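タオルの畳み方を変えた記録

2019年2月23日(土)

フェイスタオルの畳み方を見直した。きっかけは棚の奥行きで、従来の四つ折りでは手前に20mmはみ出し、扉が閉まりきらない。棚を買い替えるより折り寸法を変えるほうが安い。

## 対象のタオル

Clildenの無地、淡いクリーム色のパイル地。まとめ買いで2,319円だった。両端に平織りに近いボーダー(ヘム)が入っており、パイル部より薄い。この厚みの差が畳んだときの段差になる。柔軟剤は使っていない。パイルが寝ると吸水が落ちるという説に従っているが、自分で測ったことはない。

## 広げる

作業面は白いテーブル。布を敷いた上だとパイルが引っかかって角が逃げるので、硬い面のほうが扱いやすい。最初に角をつまんで持ち上げ、折れ込みを解消する。角を持つ位置はボーダーの端がよい。パイル部を持つとループが伸び、繰り返すうちに毛羽立つ。

奥の机はビニール袋と包材で埋まっている。Golluraに注文した消耗品の袋を捨てずに置いているためで、こちらの整理は3月に回す。

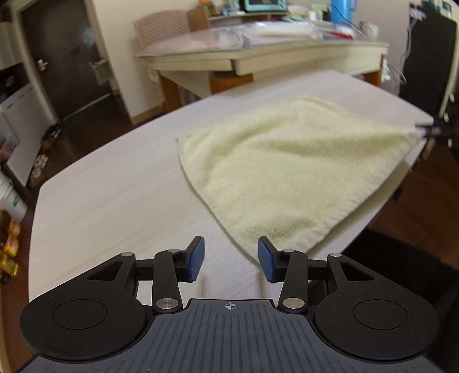

## 折りの手順

1. 短辺を手前に向けて置き、四隅を軽く引いて歪みを取る。
2. 長辺方向に三つ折りにする。折り幅は棚の内寸から逆算し、175mm以内に収める。
3. ボーダーが内側に入るように端から巻かずに折り込む。外側に出すと積んだときに滑る。
4. 上から手のひらで押さえ、空気を抜く。叩く必要はない。

従来は2の工程を二つ折りで済ませていた。工程は一つ増えるが、厚みが揃うので積み上げたときの傾きが小さい。

## 斜め折りの検討

以前、Elie Jaberに教わった対角線で折る方法も試した。角を対角へ持っていくので、ボーダーが斜めに走る。このタオルのボーダーは近くで見ると杉綾の織りになっていて、折り線のずれを目視で確認しやすい。白いシーツの上でも輪郭は追える。

ただし正方形でないタオルでは余りが三角形に残り、その処理に一手間かかる。収納用としては不採用。洗面台の脇に一枚だけ掛けるときには、この折り方でも支障はない。 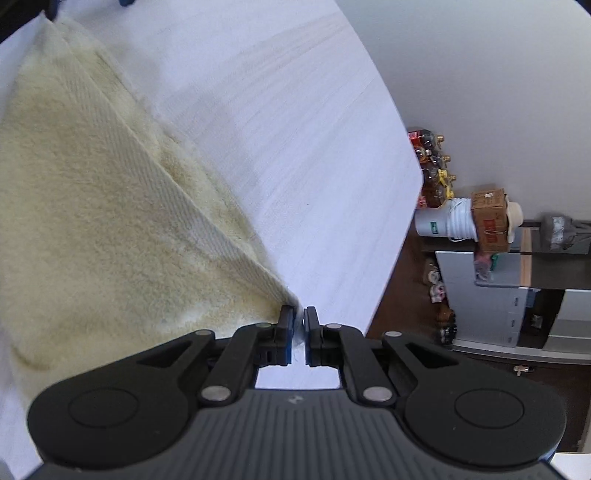
## 結果と残件

三つ折りに統一したところ、扉は閉まるようになった。Cordero製の棚は内寸の公称値と実測が一致していたので、計算どおりの結果である。バスタオルは生地が厚く、同じ折り幅では収まらない。こちらはOlineのかごに立てて入れることにした。

未処理の項目は次のとおり。

- バスタオル用のかごの置き場所
- 机の上の袋の分別
- 古いタオルの雑巾への転用(ボーダー部は切り落とす)

棚の追加も検討したが、予算の上限を3,000円とすると奥行きの合うものがない。当面は現状の棚で運用する。洗濯を重ねるとパイル部が縮み、ボーダーとの幅の差が広がる可能性があるので、折り幅は夏前に測り直す。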